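Zamfir Research Computing Helpdesk
Ticket: Panel regression job stops at country 128, no error message
Queue: Economics and Demography users
Status: Resolved
Opened by: Lutfa Herath
Assigned to: Florin Ardeleanu
Copied: Beverley Pearce, Garba Effiong

Lutfa Herath wrote:

Hello, I have a problem with the pension transition model on the Daddale cluster. The model takes the household panel, joins it with the mortality tables and then runs one estimation for each country. Since Wednesday the job ends after country 128 in the list. The status says "completed", but the output folder has no results for the countries after it. There is no message in the log that I can understand.

What I tried already:
– started the job again with the same settings, same result
– asked for more memory (double), same result
– ran the missing countries alone on my laptop, and they finish normally

We must send the tables to Garba for the chapter on long-term care costs before the end of June, so I would be thankful for a quick look.

Florin Ardeleanu wrote:

Hello Lutfa, thank you for the clear report. Please can you send me the job script and the last lines of the log? Also please tell me which version of the Hukico module you load. There are two on the cluster now, and the default one was changed at the last maintenance.

Lutfa Herath wrote:

I attached the script. I do not write any version, I only load "hukico". The last lines of the log are these:

reading panel: ok
reading mortality tables: ok
joined rows for current block: 2,553
writing block
done

Before the maintenance I had many blocks in the log, one after the other. Now I see only one block and then "done".

Florin Ardeleanu wrote:

I think this is the important point. The new default version of Hukico reads the input in blocks, and the country list is divided between them. Your script calls the reader one time only. In the old version one call was enough and the reader continued alone to the next block. In the new version the script must ask for the next block until there is nothing left. So for the program everything is correct, it has finished what you asked, and therefore you get "completed".

Please try the following:

1. In the script, replace the line that loads "hukico" with the line for the old version. The name is in the module list, it ends with "-legacy".
2. Delete the folder "cache" in your project space. Do not delete "cache_in", this one has your prepared mortality tables.
3. Start the job with only 5 countries from the end of the list.
4. If these finish, start the full job.

Lutfa Herath wrote:

Step 3 failed, but in a different way. Now I get "cannot open table: format 21 not known". I did delete the correct folder, I checked two times.

Beverley Pearce wrote:

I can explain this one. I converted the mortality tables in "cache_in" last week with the new version, for the fertility scenarios. The old version cannot read them. The originals are still in the shared Zendau storage, in the folder with the name of the project. Sorry, I should have written it in the readme.

Florin Ardeleanu wrote:

Thank you Beverley, this explains the message. Then I propose that we do not go back to the old version. It will be removed after the summer and we would have the same work again. I changed a copy of Lutfa's script so that it asks for the next block in a loop. It is in your project space with the ending "_loop". Please use it with the new default module and leave the tables as they are.

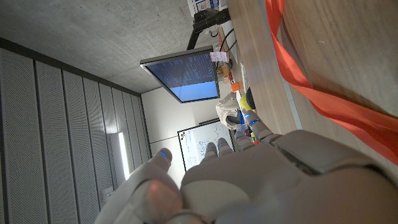
Robotic hand at a wooden tabletop, blue lights on the fingers.

Lutfa Herath wrote:

The short test finished. I started the full job at 16:40 and this morning all countries are in the output folder. I compared the first countries with my results from before the maintenance and the coefficients are the same to the last digit printed. For the later ones I compared with the laptop run – also the same.

Garba Effiong wrote:

I received the tables and they open without problem. One question: does the projection script for the care costs use the same reader? It was written by Emanuel Marinescu and I did not change it.

Florin Ardeleanu wrote:

Yes, I looked, and it has the same single call. I made the same correction and saved it beside the original, also with the ending "_loop". Please run it once before you use the numbers in the chapter. I also added a note on the module page about the block reading, and a warning that converted tables cannot be opened with the legacy version.

Lutfa, can I close the ticket?

Lutfa Herath wrote:

Yes, please close. Thank you for the help.

Ticket closed by Florin Ardeleanu. Category: software module, change of default version.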